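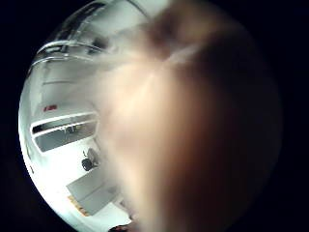
Wodum Hand Clearance Kit for Shared Benches

Every supplier in this business will sell you a sticker that says "collaborative." The Wodum kit is a tape set, a gauge and a binder, and we stock it because the binder is decent. We do not stock it because it makes a bench safe. A kit can't do that, and if your sales rep says otherwise, ask him to put it in writing.

What you get

One roll of floor tape, one roll of bench tape, a folding reach gauge, 42 check cards and the binder. The cards are printed on both sides and take pencil. Ink smears on them. The reach gauge locks at two lengths and should be thrown out if the lock gets sloppy.

What it is for

Benches where people put their hands near a gripper, a feeder or a hand-held tool and where somebody has already done a written risk assessment. If you haven't done one, buy that first. We can't sell it to you.

The check cards ask about hands close up to the tool, loose cables, parts left lying on the work surface and openings where fingers could get caught. Fill them out at the bench with the job going on. Cards filled out in an office all say the same thing, and an inspector can tell.

What we think of the claims

The box says setup takes "minutes." Ours took most of a morning, with two people, and half of that went to an argument over where the tape should end. Orvokki Suominen, who runs our demo bench, would also like it known that the bench tape leaves glue on painted panels. Test a corner.

The box also says "meets all current standards." Which ones? We wrote to Wodum in June and got a brochure back. The binder itself is more careful. It tells you to look up the rules for your own machine and country and leaves blank lines for them. Use the blank lines and ignore the box.

Compared with the Orkach set

The Orkach set costs less and comes with 70 cards, but they are yes/no cards with no room for notes. A row of yes marks tells you very little about a bench. The Leinonen gauge is better made than either one and fits the Wodum pouch if you force it a bit.

Ordering

Part no. Zavora 142. Card refills sold separately. Returns accepted if the tape is still sealed. Questions about fit go to Hipólito Fuentealba at the parts counter. He will ask to see your risk assessment.

Page last checked 12/3/18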